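Zwischenbericht an die Förderstelle
Pfandgeschirr für den Mittagstisch Cumow und Vukeck, zweites Förderhalbjahr

1. Stand der Dinge

Zum Ende des ersten Halbjahrs hatten wir angekündigt, im zweiten alles schneller zu machen. Das ist uns bei den Rückfragen zum Verwendungsnachweis gelungen. Beim Geschirr selbst liegen wir zwei Monate hinter dem Zeitplan, den wir im Antrag als konservativ bezeichnet hatten.

Derzeit geben 18 Betriebe ihr Mittagessen auf Wunsch in der Pfandschale Kong aus, elf davon in Cumow, der Rest in Vukeck. Geplant waren 20. Eine Metzgerei hat zugemacht, ein Imbiss hat unterschrieben und seitdem nicht mehr abgehoben. Wir führen ihn weiter als »in Anbahnung«.

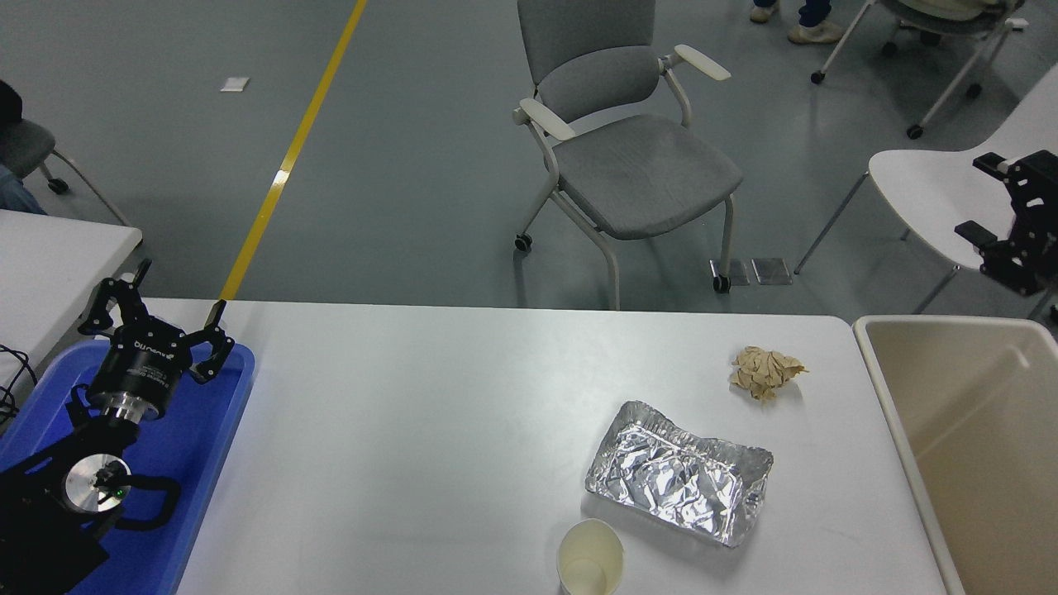
Ob man die Suppe denn jetzt auch selbst zurückbringen müsse, wollte beim Infoabend in Vukeck eine Stimme aus der letzten Reihe wissen. Gemeint war die Schale. Wir haben die Frage trotzdem ins Merkblatt aufgenommen, weil sie danach noch zweimal kam, und den Satz zum Rückgabeort fett gesetzt.

2. Ausgabe und Rücklauf

Im Berichtszeitraum wurden 1.385 Ausgaben gebucht. Der Februar war der stärkste Monat, was wir zunächst unserer Plakataktion zugeschrieben haben. Dann stellte sich heraus, dass die Kantine des Bauhofs renoviert wurde und der Bauhof geschlossen zum Griechen ging. Die Plakate hingen zu diesem Zeitpunkt noch in der Druckerei.

Der Rücklauf ist ordentlich, aber langsam. Viele Schalen kommen erst wieder, wenn zu Hause der Schrank nicht mehr schließt. Die Betriebe bitten deshalb um einen größeren Grundbestand, wir bitten deshalb um die Umwidmung der Restmittel aus Position 4 (Öffentlichkeitsarbeit). Der Antrag liegt bei, diesmal mit Unterschrift.

Deckel bleiben ein eigenes Kapitel. Sie passen auf die Schale und leider auch ziemlich gut auf handelsübliche Frischhaltedosen, wo sie offenbar ein zweites Leben führen.

3. Was die Schale ersetzen soll

Der Gegner unseres Vorhabens ist billig, leicht und in jeder Küche vorrätig. Ein Lokal in Cumow bestellt Aluschalen seit Jahren kartonweise und sieht keinen Anlass, den Vorrat ungenutzt zu lassen. Wir haben uns auf ein Nebeneinander geeinigt: Wer fragt, bekommt Pfand, wer nicht fragt, bekommt Alu. Gefragt wird wenig. Ab Herbst soll an der Kasse umgekehrt verfahren werden, sofern der Inhaber sich dann noch an die Absprache erinnert.

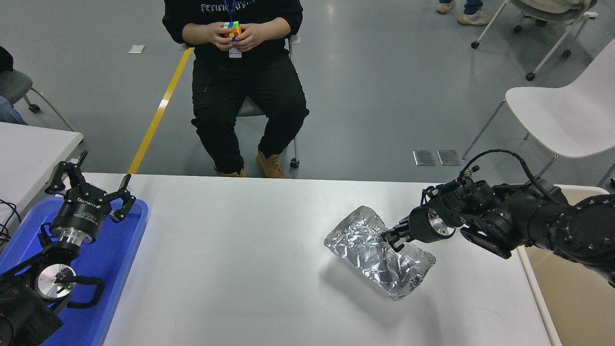 Flache Schale mit zerknitterter Alufolie.

Zum Gewicht der eingesparten Verpackungen machen wir in diesem Bericht keine Angabe. Die im Antrag vorgesehene Wiegung scheitert bislang daran, dass sich Abfälle aus dem Mittagstisch nicht von denen des übrigen Tages trennen lassen und dass die geliehene Waage bei feuchtem Wetter eigene Ansichten entwickelt. Wir schlagen vor, künftig auf Basis der Einkaufsbelege zu rechnen.

4. Abrechnung mit Steso

Das Buchungsprogramm Steso läuft seit der Umstellung im November überwiegend stabil. Pfandbeträge werden richtig verbucht, Rückgaben in einem anderen Betrieb ebenfalls, außer zwischen 12 und 13 Uhr, wenn alle gleichzeitig scannen. Für diese Stunde gibt es eine Strichliste auf Papier. Sie ist das zuverlässigste Element des Gesamtsystems und war nicht förderfähig. 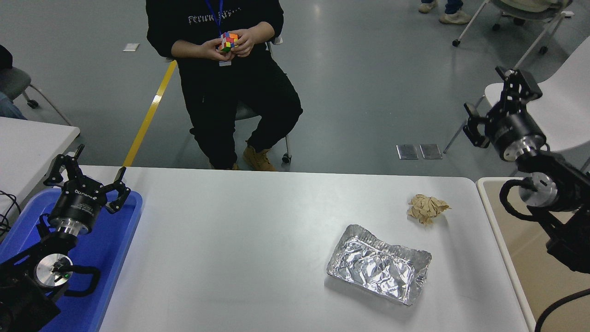

Man könne das Pfand doch einfach abschaffen und den Leuten vertrauen, schlug einer der Betriebe in der Auswertungsrunde vor. Der Vorschlag fand Sympathie, bis nach den Deckeln gefragt wurde. Es bleibt beim Pfand, die Höhe wird im Frühjahr neu besprochen.

5. Nächste Schritte

Spültermine in Vukeck auf den Vormittag verlegen. Zweites Rückgaberegal am Bahnhof Cumow, Genehmigung steht aus. Nachbestellung Deckel. Klärung mit dem Imbiss in Anbahnung, notfalls durch persönliches Erscheinen zur Mittagszeit.

Der zahlenmäßige Nachweis folgt mit getrennter Post, die Belege zu Position 2 diesmal in chronologischer Reihenfolge.

Kontakt | Impressum | © Projektbüro Pfandgeschirr Cumow | Nach oben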